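Plindudora Case Desk, Set-up Guide
Section 4: Opening a file for a detained person and following the trial

Before you start

This section is for monitors who go to court hearings and write the reports. You need an account with the role "Monitor" or "Editor". If you only have the role "Reader", ask your office coordinator to change it. Please read Section 3 (Passwords and safe devices) first.

Caution: Do not open a file before the person, the family or the lawyer has given consent. The consent form must be scanned and added in step 4. Without it the file stays locked and other offices cannot see it.

4.1 Opening the file

1. Sign in and choose Cases, then New file.

2. Type the name of the person exactly as it is written in the court papers. If the papers use two spellings, put the second one in the field Other names.

3. Choose the country and the court. If the court is not in the list, choose Other and write the name in the local language. Do not translate it. The editor will add the English name later.

4. Add the consent form. The file must be a PDF and not larger than 30 MB.

5. In the field Charges, enter every charge on its own line, with the article of the law. Do not write your opinion about the charge in this field. There is a separate field, Comments of the defense, for what the lawyer says about it.

6. Press Save. The program gives the file a number. Write this number in your notebook, and use it in place of the name in all e-mails.

Note: When several people are in the same trial, open one file for each person and join them with the button Link files. Do not put all of them into one file. It happens often that one person is released and the others stay in custody, and then the dates become mixed.

4.2 Entering a hearing

1. Open the file and choose Hearings, then Add.

2. Enter the date and the hour on the court list. If the hearing began later, put the real hour in the second field.

3. Choose the result: Adjourned, Released on bail, Kept in custody, Verdict, or Unknown. Use Unknown when you were not let into the room. Do not guess from what journalists say outside.

4. Write a summary of not more than 300 words. Name the judges only if their names were read in open court.

5. Set the reminder for the next hearing. The normal setting is 2 days before. For hearings in another city Lizeth Correa from the travel desk recommends a longer time.

Caution: The summary goes to all linked offices as soon as you press Send. It cannot be taken back. If you are not sure, press Keep as draft and ask an editor.

4.3 If there is no connection in the court building

Many courts take the telephone at the door. In this case use the paper form (Annex C) and enter the hearing the same evening. The program accepts late entries for 40 hours. After this time an editor must open the hearing for you.

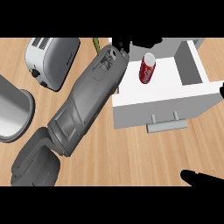 TROUBLESHOOTING

The file number does not appear after Save.
A required field is empty. Scroll up and look for the red line. Most often it is the court.

I receive reminders for a case which is closed.
Open the file, choose Reminders and press Stop all. Closing a case does not stop them.

Two offices opened a file for the same person.
Do not delete one of them. Write to Alcides Urrego with both numbers and he will merge them.

Text of this section: Roxana Salazar. Last changed 2018-08-19.

Next: Section 5, Letters to the authorities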